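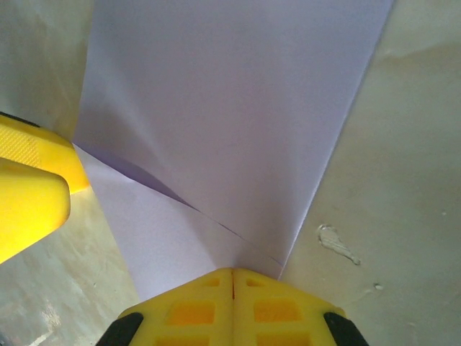
A large sheet of pale paper on the worktop.

Print this post | E-mail this to a friend

I stopped buying Christmas cards in October and started writing letters instead. The cards had become a chore. I would sign my name under somebody else's verse, lick the envelope and feel I had done my duty. Half of the people I sent them to knew nothing about my year, and I knew nothing about theirs.

So I made a list. It came to 31 names, which was more than I wanted, and I cut it to 20 by taking off anyone I see most weeks. Then I set a limit of 500 words a letter. Without a limit I ramble, and with a much shorter one I would have been back to writing cards.

The first few were hard going. I kept reporting things: new boiler, bad knee, the bus from Brollusville now stops at the bottom of the hill. When I read one back it sounded like the parish newsletter. After that I tried starting each letter with something the other person had once told me, and asking what had become of it. That worked better. An old neighbour used to keep bees behind the garage, and I had wondered for years whether she still did.

I write with an ordinary ballpoint. I did buy a fountain pen from the stationer's in Plevia, but I press too hard and it blotted on the second page. My handwriting is poor and gets worse after the first side - two letters in an evening is as much as anyone should have to read from me.

Postage is the real cost. Second class is fine if you start early enough, and overseas letters need to go well before the rest. I missed the date for one of those, so it will arrive in the new year and I have changed the greeting to suit.

Five replies so far. One was a postcard, one was longer than mine, and one was from somebody who had moved house and got my letter passed on. The bees went years ago, but she has kept the hives and grows strawberries beside them.

I have three left to write and will post them after the holiday. If you are waiting for a card from me, there isn't one, but check the doormat in January.

Filed under: Home and Everyday, Letters

Last updated: 23rd December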